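3. Rules for Recording Two-Arm Tabletop Work

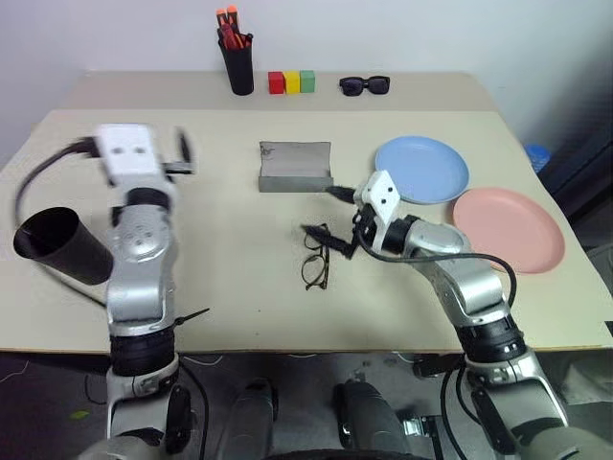 Figure 1. A tidying episode in progress, seen from the head camera, with both arms over the table.

The rules in this section apply to every episode in the set. They were drafted by Mỹ Vi after the first month of recording and revised with Ngân Ngô once operators at both sites, Cinetti and Tillell, had worked under them. We give them in nearly full form. Papers that report on shared robot data often describe the hardware at length and leave out how the operators were told to behave, and we had trouble comparing our own early episodes for that reason.

3.1 Starting state

An episode starts with both arms in the rest pose and both grippers open. The operator says the task out loud, presses the record pedal, and waits two seconds before moving. Objects are placed by a second person, following a layout card drawn from a deck of 78. The card gives a region for each object and leaves the exact angle open. Eyeglasses and sunglasses are the exception: the card also states whether the temples are folded or open, because this changes where a gripper can safely close.

Plates may overlap in the starting state. In the first version of the rules they could not, and operators spent time separating them by hand between episodes. We dropped that rule in May.

3.2 Use of both arms

Both arms may move at the same time if they are working on different objects. When one arm is holding something, the other may approach a new object but must not cross over or under the loaded arm. If the paths would cross, the loaded arm finishes first. Handing an object from one arm to the other is allowed only in tasks whose card says so.

Operators did not like this rule at first. With practice they began to choose the order of objects so that the question rarely came up, and we count that as good technique. It is now part of the training given to new operators.

3.3 Fragile and thin objects

Eyewear is picked up by the bridge or by both temples together. A lens is never gripped. The gripper comes down from above, stops short of the object, and closes at the lowest force setting. If the frame slides on the table, the operator opens the gripper, backs off and tries again from a new angle. Pushing an object to the table edge in order to grip it is not allowed for eyewear, though it is accepted for plates and trays.

Cups and holders can be gripped from the outside or by the rim. A cup may be tilted in the air as long as it is empty. No episode uses liquid.

3.4 Errors and stops

A dropped object does not end the episode. The operator picks it up if it is still on the table and within reach, and the reviewer later marks the episode as "recovered." If an object leaves the table, the episode is stopped and marked as "failed," but the recording is kept. We ask operators not to delete anything. Early on, some of them threw out episodes that looked clumsy, and the success rates from those weeks cannot be used.

The second person holds the stop switch for the whole episode and may not do other work during it. Reaching over the table while either arm has power is a stop condition - even if the arms are still. After any stop, both arms go back to the rest pose before a person touches the objects.

3.5 Cables and mounting

Wrist cables are checked at the start of each shift and after each stop. A loop must leave enough slack for a full turn of the wrist and must not hang below the gripper fingers. Stukico, the set of scripts we use for recording, will not start a session until this check has been entered.

3.6 Review

The set holds 2,936 episodes. Each was watched by one reviewer who had not recorded it, and a sample of 500 was watched by a second. Reviewers used the Ragab form, a single page that covers the starting state, arm crossing, grip on fragile objects, and final placement. Where two reviewers disagreed, they watched the episode together and wrote down the reason for the mark they settled on. Most disagreements were over arm crossing, which is hard to judge from the head view alone when one arm hides part of the other. For these cases the reviewers went to the joint records. A new operator's first 100 episodes are reviewed in the same way but are stored apart from the main set.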